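Handing the sorting bench over to the arm
Bultham bench guide, updated 10 Aug 2018

At Bultham the arm now does the repeat sorting, and the bench operator does setup, checks and exceptions. Expect to spend less time picking parts and more time watching the Billus screen.

Before you start
Clear your own tools off the bench. Log in at the Cundamero terminal and load job 3214.

Set out the practice pieces
Use the colored blocks for your first 12 runs. Put the reds and yellows together at the far left of the board and spread the greens and blues over the right side. Leave space between the spread pieces - the arm needs room to close on each one.
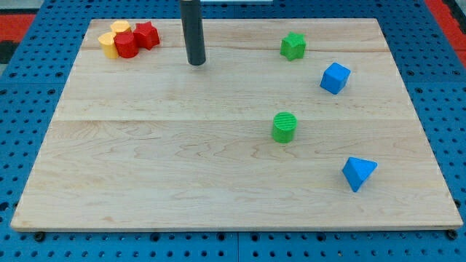
Run the job
1. Stand behind the floor line and press Start.
2. Keep one hand near the stop button for the first 2 runs.
3. If a piece is dropped, press Pause before reaching in.
4. Write each stop in the shift log, with the piece and color.

After the shift
Send the log to the Bañez office. Pay grade and break times stay the same. Operators who want to learn job editing can sign up for the November class.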